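Search tips and recipes
Go

Cloths, plates and pumpkins: setting up a plain autumn table

Last updated Nov 15, 2018

Start with the cloth. Everything else can be moved at the last minute, but once plates are down nobody wants to lift them all off again to pull a crease straight.

Iron the cloth slightly damp, from the wrong side, and do the middle before the edges. If you are short of time, iron only the part that lies on the tabletop. The drop at the sides will hang out most of its own creases overnight. Put the cloth on the evening before, with a few heavy books along the fold lines, and take the books off in the morning.

Check the cloth on the table you mean to use, in the light you mean to use. We have a green one bought from the market at Atness. In daylight it is a flat, bright green. Under the kitchen strip light it looks a shade bluer, and white china on top of it picks up a tint as well. You may like the effect. If you don't, change the bulb before you go out and buy new plates. A warmer bulb costs very little and does the whole room.

Spills on a matt cotton cloth should be blotted with a dry cloth first, then with a damp one. Work from the outside of the mark towards the centre. For butter, scrape off what you can with the back of a knife, cover the mark with cornflour, leave it for an hour and brush it off. After that it can go in the wash as usual. For candle wax, put the cloth in the freezer in a bag, and the wax will crack off when you bend the fabric.

Don't tumble dry a dark or bright cloth. It fades in streaks along the folds. Peg it by the hem, in the shade if the day is sunny.

Plates

Plain round plates with a raised rim are the easiest to live with. They stack, they suit any cloth, and a lost one can be replaced from almost anywhere. My own are Fairweather seconds and I have never found out what was wrong with them.

Grey marks on pale plates are usually metal left behind by cutlery, and scrubbing with a normal sponge won't shift them. Make a paste of bicarbonate of soda and a little water, rub it on with a soft cloth, leave it for a few minutes and rinse. For a stubborn mark do it twice. Don't use a scouring pad, which leaves scratches that collect more metal the next time you use a knife on the plate.

When you lay a plate, put your thumb on the outside of the rim and your fingers underneath. Fingers on the upper side leave prints that show badly on pale china. Give each plate a last polish with a dry tea towel just before it goes down, and set it a thumb's width in from the table edge.

Stack plates with a sheet of kitchen roll between them if they are going away for more than a month or two. The unglazed ring on the foot of one plate is what scratches the face of the next.

Rolls

Small glazed rolls look well on a green cloth, particularly the ones with a deep golden or orange top. For a shop roll that has come out pale, brush it with milk and put it back in a hot oven for two minutes. For a home-made one, use a whole beaten egg with a pinch of salt and leave it to stand for a while before brushing. The salt thins the egg and the glaze goes on without lumps.

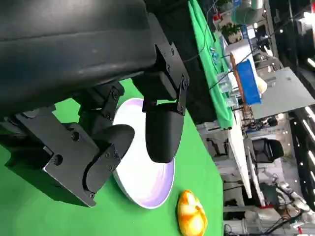 A roll can go on the side plate, on the main plate or straight on the cloth to the right. At our table it goes straight on the cloth. It leaves crumbs, but crumbs come off a cloth with one sweep of a folded napkin, and it frees the plate for soup bowls or whatever else is coming. If the roll is still warm, wait. A warm roll left on cotton gets a soft base and may leave a damp ring with a bit of grease in it.

Glaze that has been brushed on too thickly runs down the sides and sticks to the tray. Line the tray with baking paper and use less than you think you need. Two thin coats, with five minutes between them, give a better colour than one thick one.

Rolls can be baked the day before. Let them go completely cold, bag them, and warm them through in the oven with a splash of water on the tray. Don't use the microwave unless they will be eaten straight away, as they turn hard again within minutes. If you are doing a large batch, freeze them on a flat tray first and put them in bags once they are solid. Frozen together in a bag they weld into one lump and you have to thaw the lot.

Keeping the sides clear

Before you start laying, find one other surface for everything that isn't going on the table. A second table is best. A chair will do. Put a cloth over it, so that nothing gets scratched, and give it a box for the small things and a clear plastic tub for the cutlery. Clear tubs are worth having, as you can see at once whether the spoons are in there or in the other one.

Long items such as skewers, rolling pins, rulers and bamboo canes for the window swag should be stood up against a box or in a corner. Lying flat they roll, and sooner or later one goes on the floor.

Clear this side surface first when you've finished, before you go back to the main table. If you leave it until last it won't be done, and the box will still be there in July. I have a box from Tamus in the back room to prove the point.

Small pumpkins and gourds

Small striped pumpkins, the flat orange and cream kind, are sold by the bag from early autumn. They last for weeks on a table with no attention if they are sound to begin with. When choosing, press the base with your thumb and look closely into the hollow round the stem. A soft patch at the base means it will collapse. Dark fuzz in the hollow means it has started already.

Wipe each one with a cloth wrung out in water with a capful of white vinegar in it, then dry it properly, especially between the ribs and at the stem. Leave them upside down on newspaper for a day. Pick them up round the sides or from underneath, never by the stem. Stems snap off, and a pumpkin with a torn stem goes off faster than one that was cut cleanly.

For a simple arrangement, put one pumpkin either side of a plate, a hand's width away, and leave it at that. Three or four heaped together tend to roll, and they trap damp where they touch. If one won't sit level, turn it until it does before you resort to a blob of putty under it. Most have one flat spot.

A coaster or a square of felt underneath will save the cloth. I skip it when the table is only up for one meal, but over several weeks a pumpkin can weep a little from the base and the stain is yellow and hard to get out. Soak it in cold water with biological powder and expect to do that more than once.

A dark background helps the orange show up. If you have dark curtains, draw them behind the table. If you have pale ones, a length of black lining fabric hung over the pole looks perfectly all right from across the room.
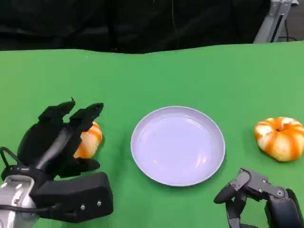 Jovita Contreras writes that she has given up on vinegar for her small pumpkins and uses a weak solution of washing-up liquid, then rubs in a drop of vegetable oil with kitchen paper. "They come up with a bit of a shine and I had mine on the sideboard until the new year. Keep them off the radiator shelf, though. I lost a whole bag that way, and the smell got into the curtains."

I've not tried the oil. I would want a coaster under every one of them if I did — oil on a cotton cloth is a bigger nuisance than anything the pumpkin does by itself. Ebony Merrick asked whether the striped kind can be eaten. Some can and some are grown for looks only and taste very bitter, so go by the label, and if there's no label treat them as ornaments.

Varnished or painted ones should not go on the compost. Plain ones can, cut into quarters first, or they sit in the heap whole until spring.

Putting it all away

Shake the cloth outdoors, then look it over by a window before it goes in the wash and mark any stains with a loose stitch of white thread. It is much easier than hunting for them when the whole thing is wet. Fold it a different way each time you store it, or roll it round a cardboard tube, so the creases don't wear into permanent lines.

If you buy a second cloth to match, take a scrap or the old label with you. Ours is a Brumavmont green, number 2566, and the one I bought from memory was a good deal too yellow. It now covers the side table.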